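Zudik Home Chores, data card (first person view, both hands)

Hi! I'm Pramila, I put this set together and I still look after it. It's a pile of short clips of people doing small household jobs with two hands, meant for training a policy that has to tidy and wipe things in ordinary homes. There are 3,657 clips from 54 homes, all from a head-level viewpoint.

What's in a clip

One job, start to finish, with a plain sentence attached ("pick up the tray and the tissues"). I like the jobs where the hands are busy with different things, say a candy-dish sort of tray in the left and a soft pack of tissues in the right, and I went looking for those.

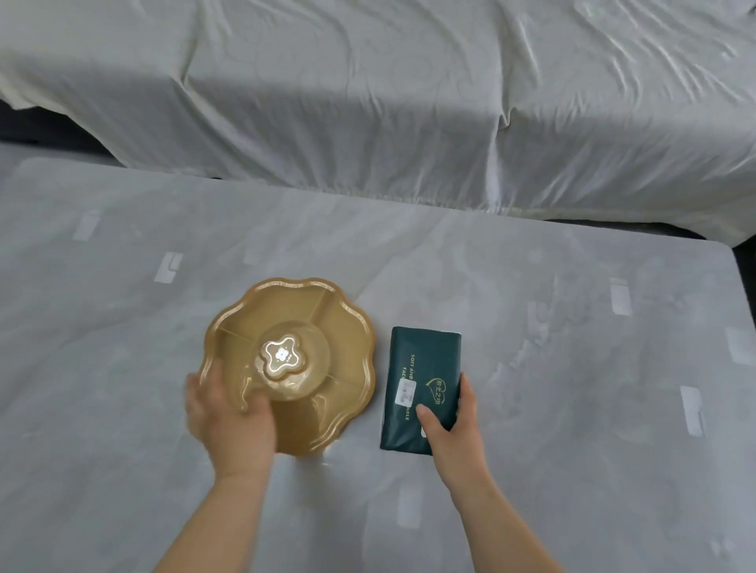

Nikau Goodwin wrote in to say the sentences should name each hand separately, because his model kept swapping left and right when both were holding something. Fair point! From the October release on there are 2 extra fields, left_action and right_action, and the old sentence is still there too.

Wiping and spills

My favorite part, and the hardest to label (Lalit and I went back and forth on it for ages). We mark the hand with the cloth as "wipe" and the other one as "brace" if it's flat on the surface, even when it isn't doing much. Dark liquid on a pale surface is easy to follow. Glare is a pain, so if shine and spill run together, please set spill_edge to "unsure" and move on. 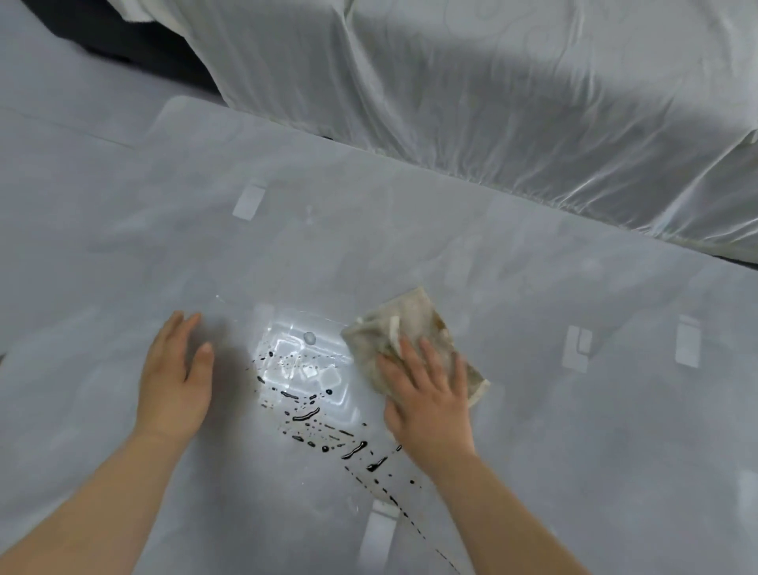
Wiping clip: cloth under the right hand, left hand flat, dark drops in between.

Carrying

Carry clips are labeled per tray, with a list of what's riding on it. If a hand is holding an item and the tray together, put it under both. Backgrounds stay as they are, TV cabinets and curtains included, and I'd rather you didn't crop them out.
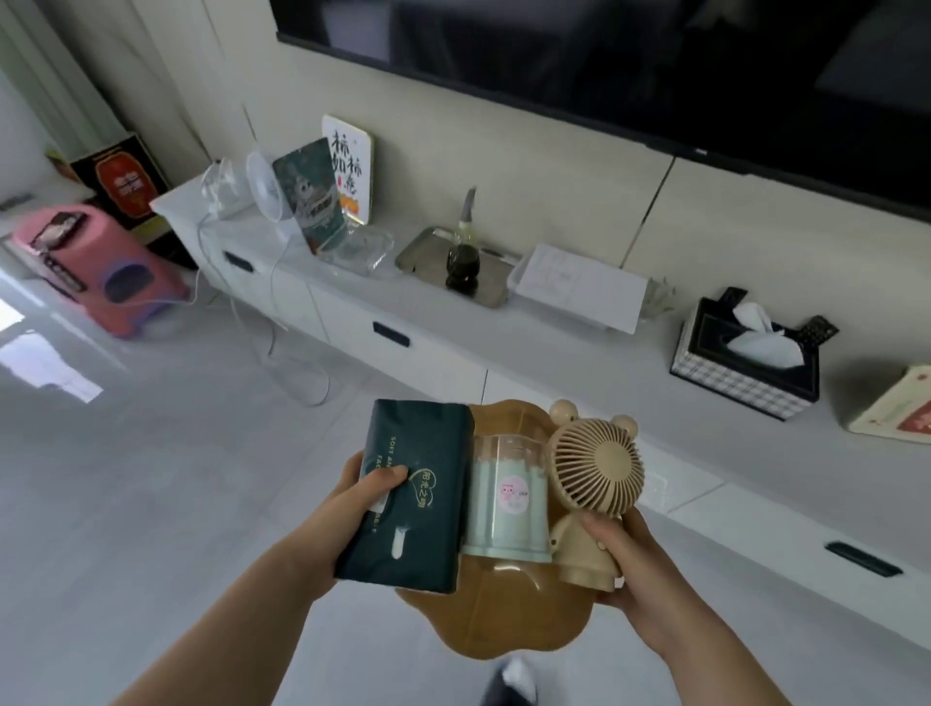
Known problems

- 57 clips have the sentence in the wrong tense. Harmless, but ugly.
- Fingers hide labels and edges all the time, so don't trust the item outlines near a thumb.
- Beds are tagged "soft_surface", same as couches. I want to split those in the next version.

Found something else? Send me the clip number and I'll take a look, usually in the evening.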